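Brekcombe Robotics Club: fruit and bag set

Recorded by the student team at the Oltport workshop. First release February 2025.

Contents
531 episodes of one arm handling toy fruit and a cloth bag on a white table. 399 are marked success, the rest are kept with a fail tag. Each episode has joint positions, gripper state, video from a fixed camera and a one-line task text.

Files
episodes/ one folder per run
tasks.csv task text and result tag
split.txt list of the 200 runs held out for testing

Known problems
Gripper state lags the video by a few steps in the earliest runs. Bag handles sometimes hide the fruit. Task text was typed by hand and spelling varies. We plan to fix the lag in April.
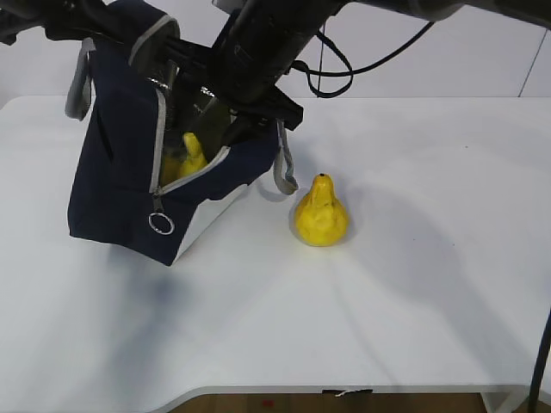

Gripper holding the navy bag over the table, one yellow pear inside and one standing to the right.

Use
Free for class and club work. To load a run, use load_run.py with the folder name. Training our baseline, Avusora, takes around 2,000 steps before it does anything useful.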